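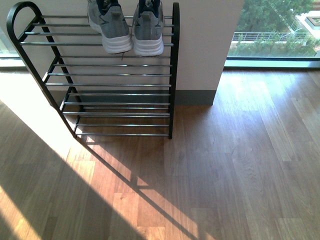 Who can join the Fistwood wildlife monitoring season?
Anyone aged 18 or over who can walk over rough ground for a morning and write down what they find. You don't need a biology degree or any past work with animals.

Undedton Wildlife Trust is looking for 20 people to help us watch over the Fistwood reserve, starting in May. Fistwood covers 3,971 acres of forest and wet meadow, and our small ranger team can't get to all of it as often as they'd like. That's where you come in!

What you'll do

You'll walk a set route with a ranger and one or two other participants, looking for tracks, droppings, nests and feeding signs. You'll also look out for wire snares and fresh vehicle tracks on closed trails. If you find a snare, you mark the spot and the ranger deals with it - please never touch one yourself. Everything goes into Fladex, our sightings log, which works on a phone or on the paper sheets we hand out (plenty of our regulars still like the paper).

Last season participants logged 700 sightings, including otters on the Mudaliar stream, where we hadn't had a record in years. We were thrilled, and we'd love to know how far upstream they've gone.

Time and place

Each person commits to 4 mornings over the season. Walks leave from the Mudaliar gate at 6:30 a.m. and are back before noon. A training morning comes first and covers the common tracks, using Fladex, and staying safe near large animals.

What you get

Lunch after every walk, a field guide to keep, and bus fare from Undedton town center. This is an unpaid role, but we can write a letter for school or work if you need one.

Bring your own boots, a water bottle and long pants. We lend out binoculars and rain jackets - tell us your size when you apply.

How to apply

Send a short note to the Undedton Wildlife Trust office by 24 Apr 2023. Tell us why you'd like to take part, which mornings you're free, and any health needs we should plan for. A few lines is plenty. We'll reply to everyone, and if this season fills up we'll gladly keep your name for the next one.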